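Budgeting for a second arm: what did you forget to put on the list?

benchwarmer_25
Boss wants a number for a second arm by the end of March. We have one Hikia now, wiping down and sorting on a long bench. I priced the arm, the gripper and the wrist camera, felt very grown up, then remembered last time, when the "extras" ate the year. What did you leave off yours?

torque_and_tea
Cables. Then the other cables, because the first ones were too short. Put in a line called "cables" and double it.

Kenza Tazi
We bought two arms from Wekance through a reseller, and the arms were the calm part of the quote. Things I had to go back and beg for: a stand that didn't wobble, a spare set of finger pads, freight, and 4 days of an electrician.

I'd also look hard at the camera line. We took the cheapest wrist camera on offer. It's fine at arm's length. Get it right down near a work surface and everything goes to oatmeal.
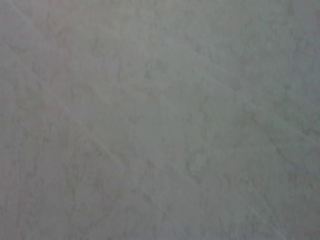

So if your job has the arm working close in, ask for the nearest focus distance in writing and price the better lens now. Ours was $285 more per camera, which I had proudly saved, and then spent on lights that didn't fix it.

benchwarmer_25
Ouch. Close in is most of what we do. Adding the lens.

old_relay
Going to disagree with Kenza. You don't need a sharp picture of a countertop. You need the arm to know where the countertop is, and that's a touch sensor or one good calibration. People buy glass to fix setup problems. I've run a Nukano with a terrible camera for 2 years and it has never once complained.

Kenza Tazi
Does yours have to find scratches?

old_relay
It has to find boxes.

Kenza Tazi
Well then.

old_relay
Fine, if you're inspecting a surface, buy the lens. If you're picking things up off it, spend the money on a service plan. Benmoussa quoted us one that looked like robbery until a joint went.

torque_and_tea
Did the plan cover the joint?

old_relay
It covered the visit. The joint was "a consumable." Read page 4.

benchwarmer_25
Current list: arm, gripper, lens, pads, stand, freight, electrician, service plan (page 4 read aloud), cables, cables. Boss wanted it under the price of the first one. Has anyone here bought used?

torque_and_tea
Once. Came with free cables. Too short.

Kenza Tazi
Used is okay if they'll give you the running hours and let you drive it before you pay. Leave a month in the plan for it to sit on a pallet while everybody argues about the plug.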